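Speaker notes, returns floor talk
Tuesday, July 10, 2018
Slot is 25 minutes plus questions. Slides are mostly pictures, so the content is in here.

Opening

Say name, say job. I run the returns floor at Falto's Ketholm building. Before that I was a sorter on the same floor for six years. I am not an engineer. If they want the engineering, Tanko Ogunleye is in the second row and will take those questions at the end.

Explain returns in one minute. People send things back, or a store sends back a mixed tote of things that were left in the wrong place. Somebody has to take each item out, look at it, and decide where it goes: back to stock, to repair, to recycling, or to the trash. On our floor 68 people do this over two shifts. Until last November every item was picked out of a bin by hand.

What the job was like

Standing, reaching down into a bin, lifting, turning, reading a label, putting down. On a normal shift one station handled 1,483 items. Most weigh nothing. The reaching is what hurts. Shoulders and lower back were the top two complaints in the first aid book every year I have looked at it.

Pause here. Ask who in the room has done bin work. Usually a few hands.

What we put in

One picking cell first, then a second in spring. Arm, gripper, one bin to pick from and one to drop into. The cell picks an item out of the mixed bin and moves it over. A person at the next station does the looking and the deciding. Make this clear early, as half the room will assume the robot sorts. It does not sort. It picks.

The company that integrated it was Shahbazi. They were on site for five weeks. We had been told three.

Why mixed bins are hard

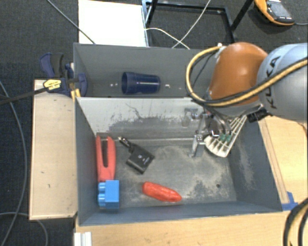
A line that makes one product can be set up for that product. Returns can't. You get something hard and square next to something round and shiny next to something with slots in it, and they all need a different grip. Thin things are bad. Anything in a corner is bad, as the fingers need room to get down beside it. Cords are bad. We started a list of items the cell gave up on and stopped updating it after 300 entries.

When the cell gives up, it stops and a light comes on. A person opens the gate, moves the item by hand, closes the gate, presses reset. In the first month this happened all the time. It is less now, but people should plan for it. We didn't. We had one person covering the cell and also packing, and she spent the shift walking back and forth. From January the cell had its own attendant.

What changed for people

Take this section slowly.

No one was laid off. Say it plainly and say also that when four people left over the winter, two of them were not replaced. The floor knows that, so don't leave it out.

The attendant job is new. It pays 385 dollars a month more than sorting. We posted it internally and trained everyone who applied, though there were not enough slots for all of them. The training was two days with Shahbazi and then a week next to somebody. Two days was too short. The reset procedure was fine, but people were not shown what to do when the arm stopped halfway with something in its grip, and they were nervous about it.

The deciding stations got faster and that was not all good. Before, you reached, you picked, you had a few seconds when your eyes were off the label. Now the items come to you. People told us they went home with tired eyes and headaches. We moved to rotating every 90 minutes and added a short break in the second half of the shift. Should have been there on day one.

Noise: the cell is quieter than I expected. The compressor is not.

Talking: people used to stand across a bin from each other. With the cell in the middle they don't. Several sorters brought this up in the spring meeting before they brought up anything else. We have turned two of the stations so they face each other again.

What I would do differently

Bring sorters in before the layout is drawn. Our first layout put the reset button on the side away from the walkway. Any sorter would have caught it.

Count the attendant as a full position in the budget.

Write down who is allowed inside the gate and put it on the gate.

Next

The Dakow site gets a cell in the fall. Two of our attendants are going over to do the training there, on paid time, with a hotel.

Questions. If asked about payback, the numbers are with finance and I don't have them. Hand over to Tanko for anything on grippers or cameras.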